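Harnbridge gets a mending room of its own

Anyone in Harnbridge with a favorite wool sweater and a hole in the elbow has somewhere new to take it. Holler, the little clothing shop that has long been fond of linen, hemp and undyed wool, opened a mending room at the back in November, and it has been a cheerful, busy place ever since. There are 11 seats at the long table, and people are welcome to stay for 2 hours at a time, with thread and darning needles included – you only need to bring the garment, and maybe a little patience if it's your first sock.

The shop is also taking in worn cotton and wool that can't be saved. It goes to Rajput, a small mill that cards the fibers and spins them into yarn again, and the first 60 skeins are already on the shelf at $19 each, in soft grays and a very pretty oatmeal.
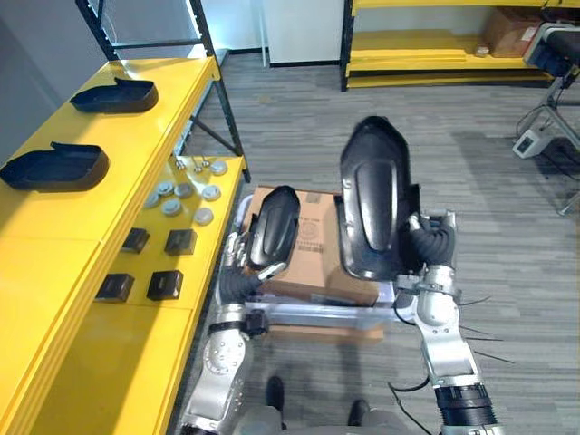
Vangelis Dimitriou said he had come in to fix one coat pocket and gone home with three skeins and a plan for a scarf, and that he would like the room to stay open later in the evenings. Holler is thinking it over, and for now the doors close at 7 p.m.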